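件名: Re: [fairweather-gikai] 補欠選挙の延期と投票所の統合について
差出人: Tegwen Llewellyn
日付: 2020年12月4日

Llewellynです。返信が遅くなりました。Pirihiさんの質問に順に答えます。昨晩の選挙管理委員会を傍聴してきたので、そこで聞いたことも合わせて書きます。長くなるので、時間のない方は「投票所」の項だけ読んでください。

Tamsin Pirihiさんは書きました:
> 皆さま、Pirihiです。
> Flala地区に住んでいますが、補欠選挙の件で情報が食い違っていて困っています。
> 10月に届いた案内はがきには投票所がSkanwood公民館とあり、先週届いた訂正の
> はがきにはFlala小学校とあります。隣の家には訂正が届いていません。
> それから、延期になったのは選挙全体なのか、Skanwood地区の投票だけなのか、
> 町のお知らせを読んでもはっきりしませんでした。
> 期日前投票をすでに済ませた人の票はどうなるのでしょうか。母が町役場で
> 済ませたあとに延期の放送があり、もう一度行くべきかと聞かれています。
> もう一点、候補者が街頭活動をやめていると聞きましたが、立候補を取り下げた
> という意味ですか。
> ご存じの方がいらしたら教えてください。電話で役場に聞いても、担当の方が
> 折り返すと言ったきりです。

まず延期の範囲です。

延期されたのは補欠選挙全体です。Skanwood地区だけではありません。町内には投票区が7つありますが、どの投票区でも投票は行われず、新しい投票日に一斉に行います。町のお知らせの文面が「Skanwood投票区における案内の不備により」と始まるので、その投票区だけの話に読めてしまいます。昨晩も傍聴席から同じ指摘があり、委員長は次のお知らせで書き直すと答えました。

新しい投票日は決まっていません。年明けになるという発言はありましたが、日付は出ませんでした。委員会は町長の暫定予算案の審議と重なるのを避けたいようです。逆に、議員の側からは予算の審議に空席のまま入るのは困るという意見書が出ています。空いているのは2議席で、どちらの会派も過半数に届いていません。予算案の採決がどちらに転ぶかはこの補欠選挙の結果で変わりえます。意見書がどの会派の名前で出たかは、議事録が公開されてから確認してください。私のメモでは連名ですが、聞き違いがあるかもしれません。

次に案内はがきです。

印刷と発送を請け負ったのはPultiduraという会社です。委員会の説明では、町が渡した名簿は新しい区割りのもので、会社の側で投票所の欄に古い表を当てたとのことでした。一方で、会社から出た報告書には、校正刷りは町に回して承認を受けたと書いてあるそうです。委員の一人が報告書の該当部分を読み上げましたが、校正刷りそのものは昨晩の資料に入っていませんでした。次回の会議に提出するよう求めて、この件は継続になりました。

誤った投票所が印刷されたはがきは400通を超えるとの報告でした。正確な数は出ていません。訂正のはがきは先週から順に出していて、まだ届いていない世帯があるのは発送が途中で止まったためです。延期が決まった時点で、残りの訂正はがきを出すのをやめたという説明でした。Pirihiさんのお隣に届いていないのは、おそらくこれに当たります。

延期後は全世帯に新しい案内を出し直すので、手元のはがきは新旧どちらも無効になります。捨てずに持っていてほしいという呼びかけがありましたが、投票所に持って行くためではなく、誤配の範囲を確かめるためだそうです。私は自分のはがきを封筒に入れてとってあります。

投票所について。

Flala地区の方の投票所はFlala小学校の体育館です。Skanwood公民館ではありません。Skanwood地区の方も、今回は公民館ではなくFlala小学校になります。つまり訂正はがきの内容が今の決定どおりです。ただし、新しい投票日に小学校の体育館が使えるかどうかは学校の行事との調整が残っていて、そこで変わる可能性はあります。新しい案内が届いたら、必ず投票所の欄を見直してください。

Skanwood公民館を使わない理由としては、出入口が一か所しかなく、入る人と出る人を分けられないことが挙げられました。春の集会で出た意見では、裏の通用口を開ければ一方通行にできるはずだということでしたが、通用口の先が私有地の通路で、持ち主の同意が得られなかったそうです。同意をいつ、誰が求めたのかという質問には、その場で答えがありませんでした。

統合に反対する署名は、Skanwood地区の29世帯から出ています。委員会としては署名を受け取ったうえで統合の方針は変えず、代わりに公民館前から小学校まで送迎の車を出す案を検討するということです。車の台数も運行の時間もこれからです。車いすのまま乗れる車があるかどうかを私から書面で聞いています。回答が来たらこのMLに流します。

なお、統合が今回限りの措置なのか、次の町議選でも続くのかは、議題の書き方からは読み取れませんでした。議題には「当面の間」とあります。委員長は「今回の補欠選挙について」と口頭で言いましたが、議題の文言を直すかと聞かれると、持ち帰ると答えています。この点は次回も聞くつもりです。

期日前投票について。

お母さまの件ですが、延期前に投じられた期日前票の扱いは、昨晩の時点で結論が出ていません。案は二つ出ていて、一つは封をしたまま保管して新しい投票日の票と一緒に開けるもの、もう一つはすべて無効として投票し直してもらうものです。事務局は前の案に傾いているように聞こえましたが、候補者の顔ぶれが変わった場合にどうするかという質問が出て、県に照会することになりました。

ですから、今もう一度役場へ行っても投票はできません。期日前投票の窓口は延期と同時に閉まっています。投票し直す必要が出た場合は、期日前投票をした人に個別に文書を送ると言っていました。受付簿に名前があるので、漏れはないという説明です。お母さまには、文書が届くまで待っていただくのでよいと思います。役場まで往復されるのは大変でしょうから。

郵便で投票した方の票も同じ扱いになります。転居の予定がある方は早めに住所変更の届を出してください。年内に町外へ出る方がこの選挙で投票できるかどうかは、新しい投票日しだいで変わるので、私からは何とも言えません。

候補者の活動について。

立候補を取り下げた人はいません。街頭での演説や戸別の訪問をやめているのは、陣営どうしの申し合わせによるものです。延期になったあと、選挙運動を続けてよいのかどうかがはっきりせず、委員会の見解が出るまで全陣営が控えることにした、という経緯です。宣伝車も走らせていません。掲示板のポスターは貼ったままでよいことになりましたが、風ではがれたものを貼り直すのは運動に当たるのかという話になり、これも照会中です。

見解が出れば、どの陣営も再開すると言っています。再開の時期は足並みをそろえるという話と、各陣営の判断だという話の両方を聞いていて、私にはどちらが正しいか分かりません。このMLには各陣営を手伝っている方もいますので、ご存じのことがあれば書いてください。ただし、MLの決まりで特定の候補者への投票の呼びかけはできません。活動の予定を事実として知らせるだけなら差し支えありません。

公開討論会も延期です。会場の予約は取り消してあり、新しい投票日が決まってから取り直します。事前に送っていただいた質問は預かっています。送り直しは要りません。重なっている質問は司会の側でまとめますが、まとめた文面は当日より前にMLへ流します。予算と水道料金の質問が多く、投票所の統合についての質問も追加で受け付けます。 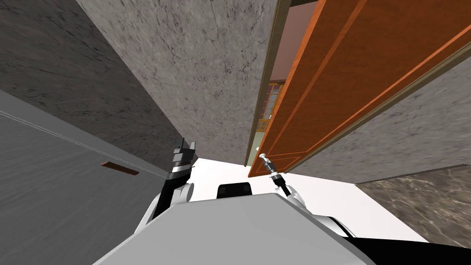 開いたオレンジ色の木製ドアと、薄い灰色の戸棚のパネル

次回の傍聴について。

次の委員会の日程は、町役場の掲示板とホームページに出ることになっています。前回はホームページへの掲載が会議の前日で、傍聴の申し込みに間に合わなかった方がいました。掲載を早めてほしいという要望を出しましたが、返事はまだです。掲示板のほうが早く出ることが多いので、役場の近くを通る方は見ておいて、出ていたらMLに一報ください。

傍聴席は間引いてあり、普段より少なくなっています。先着順です。入れなかった場合に廊下で音声を聞けるようにするかどうか、事務局が議長室と話しているそうです。録音は認められていません。メモは取れます。昨晩は私のほかにもメモを取っている方を見かけたので、この中にいらしたら、上に書いたことと違う点を指摘してもらえると助かります。特に、意見書の件と、通用口の同意の件は自信がありません。

資料は会議の後に回収されました。閲覧の請求をすれば後日役場で見られます。請求書は窓口にありますが、資料の名前を正確に書かないと受け付けてもらえないことがあります。昨晩の分は「補欠選挙の期日の延期に伴う事務の取扱いについて」と「案内はがきの誤記載に関する報告」です。後のほうにPultiduraの報告書が付いています。個人の住所が入った頁は除かれるそうです。

最後に、Pirihiさんの電話の件です。折り返しがないという苦情はほかの方からも聞いています。選挙の担当は総務課と兼務で、電話は代表番号から回されます。つながりにくいときは書面を窓口に出すほうが早く、私が送迎車について出したときは、その場で受付印を押した控えをくれました。同じ様式でよければお送りしますので、個別に連絡してください。

町のお知らせの訂正版が出たら、また書きます。

Tegwen Llewellyn
Fairweather町議会を傍聴する会

--
このメールは fairweather-gikai メーリングリストの参加者に配信されています。
配信の停止、アドレスの変更は管理者あてに連絡してください。
投稿の転載は、投稿者の了解を得てから行ってください。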